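3.2 Match sample and coding of goals

The matches came from two seasons of a regional semi-professional soccer league. Each club plays every other club home and away, and we kept only league matches, because in the cup the rules for extra time changed between the seasons. After removing the abandoned matches we had 186 in total. In 172 of them at least one goal was scored, and these form the main sample.

For every goal we noted the minute, the score before it, and the type of play that led to it (open play, free kick, corner or penalty). The minute was taken from the referee report. When the report and the club report differed by more than one minute, Mircea Radu watched the recording again and his value was used. This happened in nine matches.

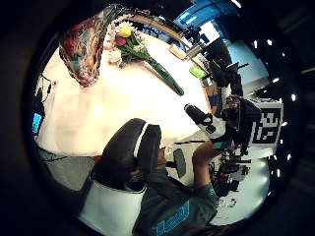
3.3 Definition of a quick response

We call a goal a quick response when the team that has conceded scores within five minutes of the restart. Earlier writers count from the moment of the goal itself, but celebrations and substitutions can take a large part of this time — in our recordings the delay was often longer than we expected. Counting from the restart makes the window equal for all teams.

Attempts that hit the post or the crossbar were coded separately. They do not change the score, but they show that the conceding team has reached a dangerous position. The two home grounds with artificial turf, Zirnlow and Dronov, were marked in the data so that they could be left out in a second analysis.
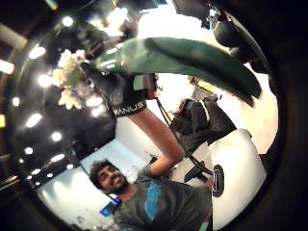

Why were goals in added time of the first half not used as starting events?
The half-time break falls inside the five-minute window, and the coach can change both players and formation before the conceding team has a real chance to answer. Such goals were kept in the total, but no response was coded for them.

3.4 Attendance and home advantage

Attendance was treated as a simple two-level variable, with the limit set at 3000 spectators. Only the matches of Somboon and Rernent passed this limit regularly, so the effect of the crowd is difficult to separate from the effect of these two clubs. We therefore report it with caution, and we do not use it in the model of Section 4. Evening matches in November were also checked, as several of them were moved to a neutral ground when the field was frozen. 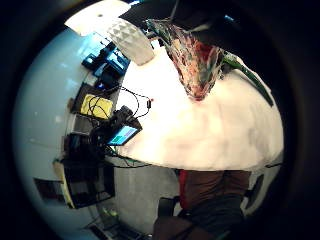 Figure 1. White tabletop with a patterned fabric and a long green strap.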